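Notes from the Galer Letter: the sanctions vote, and what comes next

Hi again, and welcome to the 900 or so new people who signed up since the last one (I see you, and I'm a little nervous about it!). I promised I'd get to the Barta sanctions bill, so let's do that first and save the mailbag for the end.

If you missed it, the Senate foreign relations panel sent the bill to the floor in June after two very long days of hearings. I watched nearly all of it with the laptop propped on the ironing board, and I came away thinking the argument is narrower than the cable shows make it sound. Almost everybody on the panel wants to squeeze the shipping companies that move weapons parts through Barta. The fight is over who gets to lift the sanctions later. One side wants the White House to be able to waive them with a letter. The other side wants a vote in both chambers, every time, no exceptions.

I lean toward the vote, and I know a lot of you don't. My reason is pretty boring. I covered the Sarum talks years ago for a paper that no longer exists, and the waivers there got renewed so quietly that half the members I called didn't know they were still in effect. They were embarrassed, I was embarrassed for them, and then it happened again the next spring.

The good argument on the other side is speed. If a negotiator is sitting across the table and can't offer anything without a floor vote back home, what exactly is she negotiating with? I don't have a great answer. There's a compromise amendment floating around that would allow one short waiver and then require a vote, and I'd keep an eye on that one. It's two pages long, so you can read the whole thing over coffee.

The Claswood reader survey

I also asked what you thought, and 1,216 of you wrote back, which floored me. I'm still reading the long answers (some of you are very long!) and the full write-up goes out next time. The early impression is that people are worried about a slow slide into something bigger, and they want their own representative on record before it gets there. Several of you in Claswood mentioned family on active duty, and I read those notes twice.

The town hall in Claswood starts at 7 p.m. at the library. Doors open half an hour before, and questions go in on cards at the front table. Bring a sweater, they keep that room freezing.
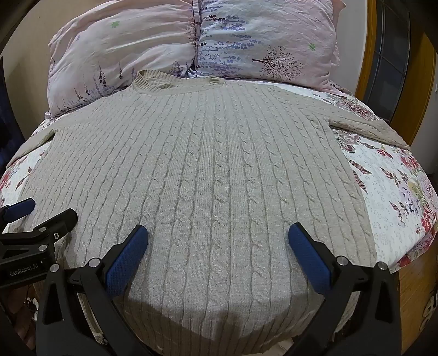 Mailbag

"Can the president just ignore the bill if it passes?" He can veto it, and then it takes two-thirds of both chambers to override. I haven't seen a whip count I trust yet.

"Will you post the hearing transcript?" Yes, as soon as the corrected version is up. The draft has a witness agreeing with himself for most of a page.

Keep the questions coming, just hit reply.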